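Search this site Enter keywords Go

Cleaning Up Light Soot After a Small House Fire

These steps cover a room where the fire was put out quickly and only smoke residue is left. Do not start until the fire department has cleared the building and the insurer has its photos.

1. Open windows on two sides of the room. Keep the furnace and air conditioner off, or they will pull soot into the ducts.

2. Vacuum loose soot with the nozzle held just above the surface. Do not use a brush head.

3. Wipe painted walls with a dry chemical sponge, top to bottom, in straight strokes that overlap slightly. Water at this stage sets the stain.

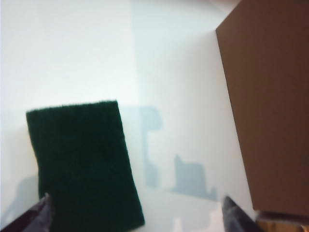
Doãn asks whether a dry sponge can be rinsed and used again. It can't. Slice off the blackened face and keep going with the clean layer, then throw the sponge out when it gets thin. A bedroom of 162 square feet took Doãn nearly 80 strokes per wall, and most of those were repeats with a clogged sponge.

4. Wash what is left with a mild degreaser. We use Clula, mixed as the label says. Work on one small section, rinse, and dry it before moving on – runs down a dirty wall are hard to remove later.

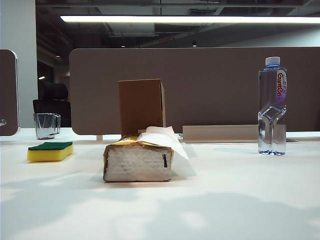 Soot on hard furniture comes off with the same mix, but test a hidden spot first. Varnish can soften after heat. Sort the small items while the furniture dries. Metal and glass can be washed. Paper goods, such as an opened box of tissues with a sheet hanging out, should be thrown away if they were in the room during the fire. Add them to the loss list before they go in the bag.

5. Replace the furnace filter before turning the system back on, and check it again after a day.
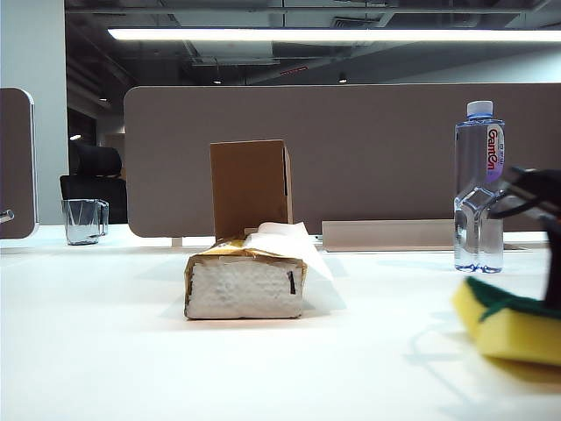

If the new filter has turned gray by then, the ducts need a professional cleaning. Leave the system off until that is done.

Muva newsletter: enter your email to subscribe. This site uses cookies. Accept Manage settings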